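23 February 2020

Rigging loft, winch bench. Continuing from Friday's page.

Purpose: settle the descent profile for the trapeze bar in the second half. The Predon winch was set up in November for a bar with no performer on it, and the director now wants the pair to ride it down from the grid. Acceptance limits are the ones on the load sheet.

Setup: Predon winch no. 2, wire rope from the Kisley batch (tags checked against the delivery note), load cell in line above the swivel. Sandbags on the bar, split evenly left and right. Total suspended load with bar, swivel and bags: 932 N at rest, cell zeroed with the hook empty. Sampling left at the Sturnine logger default.

Run A, linear ramp, old settings. Start jerk is plain on the trace. Peak 1649 N on the emergency stop, taken from full lowering speed. Within the limit for the line, but too rough for two people hanging by the knees. Bar swung fore and aft after the stop and took a long time to settle. The bag on the left slid toward the rope; retied with a second wrap before going on.

Run B, S-curve at the start only. Start is smooth. Stop unchanged, as expected, the e-stop deceleration being a separate parameter in the drive and not part of the cue.

Run C, S-curve at both ends, e-stop deceleration lengthened by 40 percent. Peak came down clearly and the swing with it. Stopping distance is longer, so the bottom limit switch has to move up. Did not move it today. The low position on the cue sheet still assumes the old switch height.

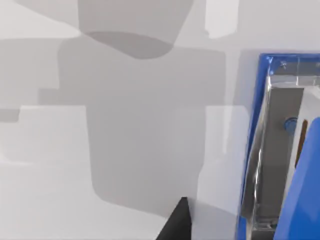

Repeated Run C with the load offset to one side, to cover the moment when the flyer leaves the bar and the catcher stays on. Bar tilts, rope stays in the sheave groove, no contact with the keeper. Swivel noise on the way up, a dry click once per turn. It was not there in November. Swivel taken off after the last run and tagged out. Spare fitted, not yet load tested.

Logger dropped out once during the offset series. The cable at the cell end is the likely cause, the strain relief has gone soft. Discarded that run and repeated it.

Count so far on settings C: 12 complete descents, no faults at the drive. I would like the same again with the spare swivel before anyone gets on.

Hsiao mat: the thick one is still rolled in the corridor. It has to be under the bar for the first ride, whatever height we start from. The thin mats slide on the new floor covering, and the ring carpet does not hold them either.

Music cue. The new profile makes the descent longer than the phrase it was built on. Options are to start the winch a bar early or to raise the top speed. Prefer the early start. Raising the speed brings the stop load back up and we lose most of what Run C gained. Sound desk to be asked.

Open:
- move bottom limit switch, re-mark the low position on the cue sheet
- load test spare swivel
- new cable for the load cell
- save settings C to the drive under a new name, keep the November file
- check the keeper gap on winch no. 1, same sheave type

Traces are in the shared folder under winch 2. Run A is mislabeled as B in the first file; the time stamps are right.

3 comments
0 shares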